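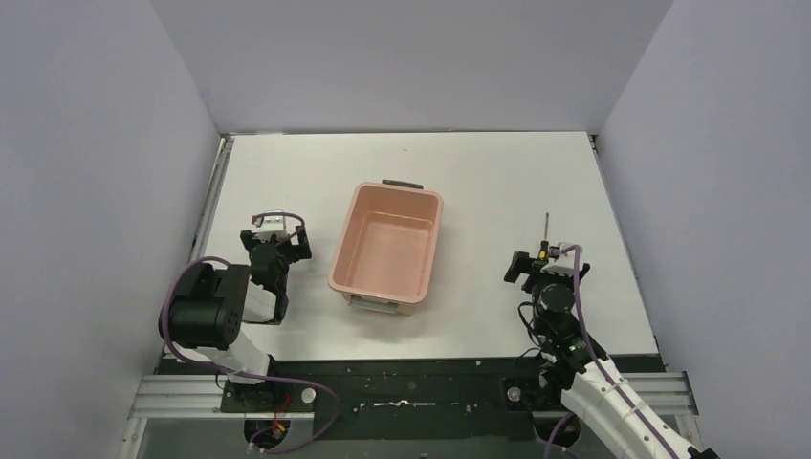
Figure 1. Table with a pink plastic bin on it.

4.2 What parents said about made-up bedtime stories

Most parents in the Brukley group told stories they had heard as children, or bits of them. Names swapped, endings changed. One mother had kept the same goose going since May – it now has a job at the post office. Fathers were more likely to make something up on the spot, though this was less clear in the Brikent group, where grandparents did much of the telling.

Sessions were short. 12 families, seven minutes per story, child allowed to interupt. Interruptions were coded by Hạnh Hồ using the Joshi scheme (see 3.1), with one change: laughing was kept apart from questions. We had 300 coded turns in the end and stopped there.

Children asked for the same story again far more than we expected. Small changes were noticed and put right, sometimes crossly. "No, the hat was green." Parents found this tiring but also said it was the part they liked best. Older brothers and sisters joined in at home, less so at the table.

Prayers or a read-aloud book came before the made-up story in several homes. The order mattered to the children, and skipping a step led to complaints. We did not ask about this directly and probaly should have. The Felevon diaries, covered in 4.3, have a bit more on it – mainly from parents with two or more children sharing a room.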